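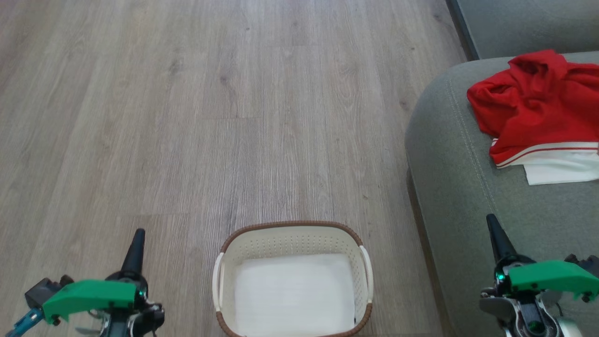
3 min read

Home | Television | Guides | Contact

How to Request Audience Tickets for a Studio Taping

Sedska Studios issues free audience tickets for its weekly comedy and talk programs, including the Saturday taping of Dulline Tonight. Requests are handled by the Audience Services office under the procedure set out in this guide.

1. Create a guest account on the Audience Services page. The name on the account must match the photo ID that will be shown at the door.

2. Select a program and a taping date. Each request may cover up to four guests, all of whom must be 16 or older.

3. Submit the request and wait for a decision by email. A message marked "Received" is not a ticket.

4. Confirm attendance within 72 hours of approval. Unconfirmed tickets are released to the waiting list.

5. Arrive at the Burnier Street entrance 60 minutes before the printed start time. Seating is assigned on arrival, and a ticket does not guarantee admission — more tickets are issued than there are seats.

Phones must be switched off before guests enter the studio. Guests are asked not to disclose guest appearances, results or plot details until the episode has aired.

Requests for step-free seating should be sent to Boglárka Bognár, Audience Services, before the ticket is confirmed. Groups of ten or more should use the separate group form.

Shares: 72 | Comments: 3

Contact Audience Services | © Sedska Studios | Back to top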